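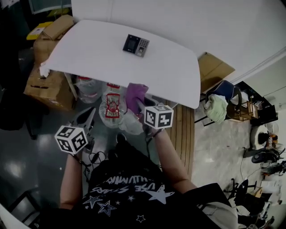 *A white table with rounded corners and a small keypad device.*

**Dollard design library to reopen in November**

The Dollard design library will reopen in November with 421 more drawings on its shelves, director Leonora Agbayani said Saturday. Most came from the office of architect Alcides Portela, who drew schools and row houses in Nellorlow.

The reading room has new lamps and 2 long desks for large plans. The old card catalog stays in the hall.

A first show, on stair design, was put together by Imelda Marquez and includes 392 sketches and a plaster model of the Triltik building. Entry is free. Groups need to book ahead at the front desk.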